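**Felleo foam work board, large, white**

I've sold craft supplies out of Hombridge for years and this is still the thing I reorder most! The Felleo is a big, light, white foam board you lay over a table you'd like to keep nice. Pin into it, glue on it, paint over the edges of your paper (I always do), then wipe it down and slide it behind the couch till next time.

- Weight: 227 grams, so kids can carry it
- Sold singly or in packs of 4
- Ships flat from our Nekesgate store

It will pick up smudges and little marks. Mine looked lived-in after 2 weekends, and it works the same as ever. Please don't use hot glue straight on it, though – it melts, and I've got the dent to prove it.

Asif Soomro wrote in March to ask if it can be trimmed. Yes! A sharp craft knife and a metal ruler, slow passes. If you'd like a stiffer board, look at the Siddiqui one instead.
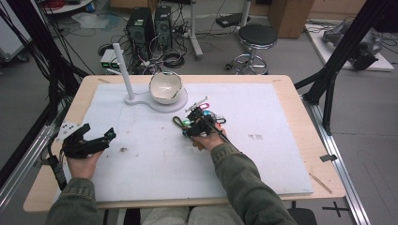

*White foam board on a light wooden table, with some marks from use.*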